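Workshop tips: cleaning up an old desktop for the robot bench

So the arm project has reached the stage where I need a second computer, and I'm not buying one! I have a perfectly decent old tower to run the motion software, and all it wants is a good cleaning and some memory. I've been chipping away at it in the shared shop on Villa (the one with the terrible coffee and the very good vise), and I wrote down what I'd want to remember next time.

Inside the case, with the gripper down by the motherboard.

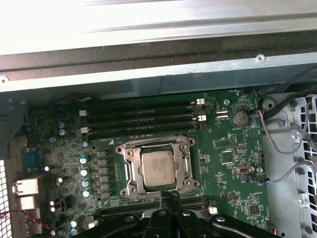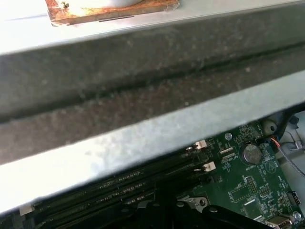
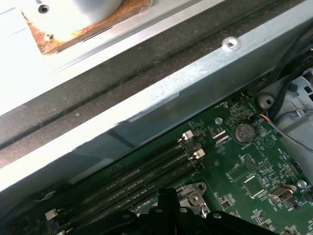 How much computer do you need to run a small hobby arm?

Less than you'd think. A small arm with ordinary servos gets its timing from its own controller board, and the desktop mostly sends positions and shows you a window full of sliders. An older four-core machine with 8 GB of memory does that all day long. If you want to add a camera and have the software find parts by itself, then you'll want more memory and probably a graphics card, but start small and see what annoys you first.

OK, the tips!

Unplug it, then press the power button. Pull the cord out of the wall, hold the button down for a few seconds, and only then open the side panel. I touch bare metal on the case before I touch anything else, and again every time I come back from the coffee machine.

Keep the thermal paste off everything. A lint-free cloth and a little rubbing alcohol take the old stuff off the processor. Work from the outside toward the middle so you don't spread it. And if the socket is open, please don't lean over it with a screwdriver in your shirt pocket (ask me how I know — that board went to the recycler).

Dust the ledges first. Every flat rail in an old case collects fuzz, and if you clean the board before the rails you get to clean the board twice. A soft paintbrush and a vacuum hose held a few inches away work fine for me. Short puffs if you use canned air, and hold the fan blades still with a finger.

Swap the coin cell while you're in there. It's cheap, it takes a minute, and a clock that resets itself to the wrong year will make your log files useless. Mine takes the ordinary CR2032 kind, but read yours before you go to the store.

Memory goes in evenly. Open the latches, line up the notch, push both ends down with your thumbs until the latches close. It takes more force than feels polite. Check the manual for which slots to fill first, too. I had two sticks in the wrong pair for a whole evening and blamed the software.

Now the arm side of things, and this is where I lost most of May.

Set a floor height before you do anything fun. My controller (the Gondton kit, second version) lets you type in a lowest point the fingers may reach, and I set mine 13 mm above the tallest thing on the bench. Measure the tallest thing again after you move the bench around. I forgot once and the arm tried to go through a jar of screws.

Slow is good. I do every new move at 9 percent speed the first time, with my hand on the stop switch, and I don't go to 100 until it has run clean a bunch of times. Recep Ateş, who built the arm next to mine, starts even lower and has broken far fewer fingers than I have. Plastic ones, I mean.

Tie the wrist cables with slack. Move every joint to its far end by hand with the power off, find where the cable pulls tightest, and leave a loop there. Hook-and-loop straps beat zip ties, you'll be redoing it next week anyway.

Write your zero positions on tape. I stick a strip of painter's tape on the base and write the home numbers on it in marker. My shoulder servo sits at 1141 when the arm is straight up, and I've typed that number so often I could do it asleep. When the settings file gets eaten (it will), you're back up in five minutes.

Give the arm its own power supply. Servos all starting together pull the voltage down, and if they share a supply with the controller board it will restart on you halfway through a move. I fought that for days! A separate supply with the grounds joined fixed it completely.

Put the screws in a muffin tin, one cup per step, going left to right. Then put it all back together going right to left. I got this one from my aunt, who fixes sewing machines, and I use it for every single thing I take apart.

Next up is the bracket for the Jitosmont motor, which does not fit, so I'll be filing that for a while.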